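4.3 Verifying camera streams and gripper state in the sink task

Complete this section after the Holmgren controller has been installed and before loading a planner. All steps assume the kitchen task from the Ralodham package is selected.

1. Start the simulator and wait for the status line to read READY.
2. Load the default seed, 969. Other seeds place the food and plates differently and cannot be compared with the reference logs.
3. Open the stream viewer and enable all camera views.
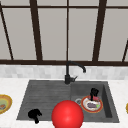
4. Set the control rate to 10 Hz. The perception node inherits this value unless sync_override is set in the task file.
5. Run the segmentation check on each stream. A stream passes when the node returns at least one labeled object with a confidence of 70 percent or higher.

NOTE: Confidence values are averaged over 11 consecutive ticks. Do not read them before the buffer has filled. 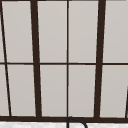 The segmentation check can return an empty list without reporting an error. The node treats an empty list as valid output, and the planner will then hold its last target. Before changing any thresholds, check where the camera is pointed. A view taken up by the window grid, with only the arch of the faucet showing at the bottom, contains no gripper and no graspable object, and an empty list is the correct result. Adjust the pitch in the camera file and repeat step 5.

CAUTION: Do not lower the confidence threshold to clear an empty list. Window bars may be labeled as tool handles, and the planner will accept them as targets.

6. Save the camera file and restart the perception node. The simulator can stay running.
7. Send the open command to each gripper in turn and compare the reported joint values with the commanded ones. 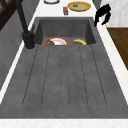
8. If a reported value lags by more than one tick, reduce the number of active streams and repeat step 7.
9. Export the session log. Galldale planners read the log header at load time and reject files with a missing seed.

Continue with Section 4.4, Loading a Planner.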